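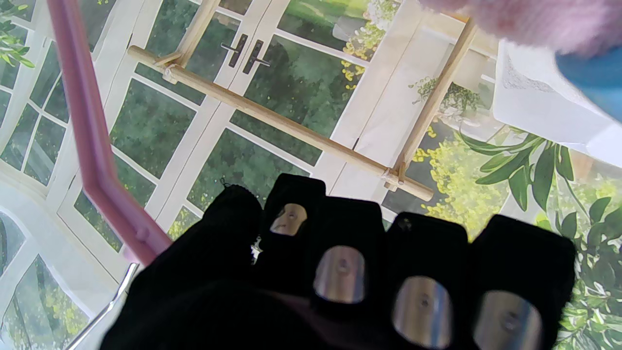

Inicio | Trabajos | Visitas | Contacto
Imprimir | Enviar por correo

Informe de visita: jornada de puertas abiertas de Vomus
Autora: Mahsa Babaei

En julio fuimos a ver el proyecto Stiterach, que según el folleto «resuelve» el manejo de ropa doméstica. La tarea era una toalla, una percha y un perchero de madera. Svetozár Machala, nuestro guía, habló de 3.000 intentos grabados. Pregunté cuántos habían salido bien y no tenía el dato.

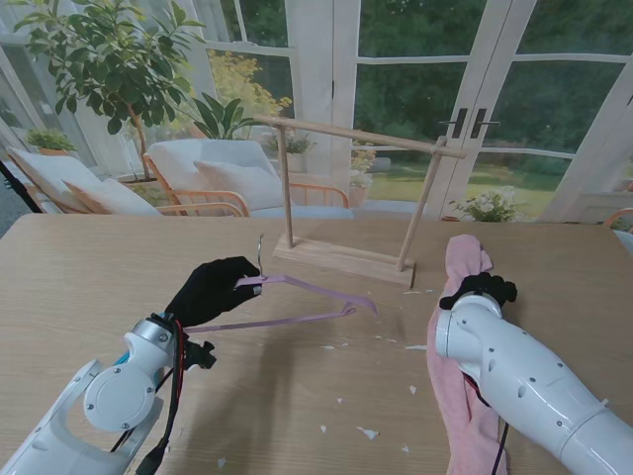
Fig. 1. Los dos brazos sobre la mesa: uno con la percha, el otro con la mano en la toalla rosa.

Las manos llevan guantes negros y cuatro dedos más un pulgar. Para colgar una toalla me parece mucha mano.
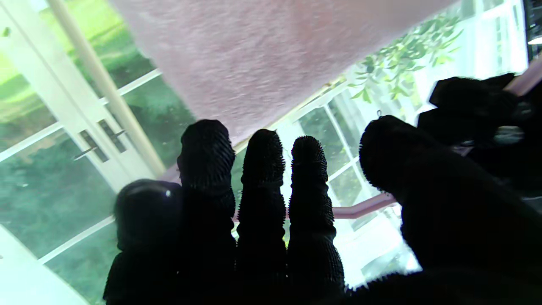
El tejido blando sigue siendo lo difícil, porque cambia de forma en cada agarre. Machala lo reconoció cuando insistimos. El folleto no lo menciona en ninguna de sus 24 páginas. 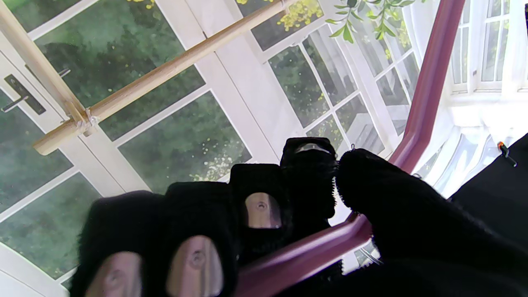
Tampoco supimos cuánto interviene un operador. Sin eso no puedo comparar Stiterach con el sistema de Zodovero que vimos en clase, y mi valoración queda pendiente. Pediré los registros por escrito.

Compartido 341 veces | 0 comentarios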